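Last updated: 27 December 2021

I'd been pestering Minttu Lehtinen for an interview since May, so when she finally said yes I drove over to Hiladdale with a thermos and way too many questions. She writes the working rules for the two-armed robots at Bamow, and she loves talking about them (lucky me!).

"People expect a giant binder," she told me. "We had one. It was 47 pages and it lived in a drawer." Now it's 11, and she'd like it shorter.

Her favorite rule is about hands. If the arms are powered, yours stay off the table, even to nudge something that's an inch out of place. "You stop it, you fix it, you start it again. Yes, every time. Gus hates me for it."

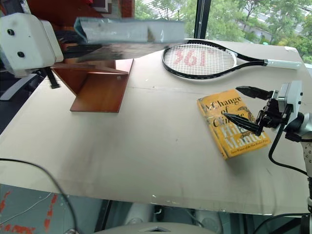
I asked what goes wrong most, and I was expecting crashes. Nope, cables! She wants every loop checked at full reach before a run, and she wants a person doing it, out loud, with the stop button in hand.

Gus Wojcik, who runs the morning shift, thinks the talking part is a bit much. "I feel silly saying 'left wrist clear' to an empty room," he said, but he does it anyway, and he's the one who added the elbows to the list.

The next version goes out once Minttu and Gus settle their argument over who gets to sign off on a restart.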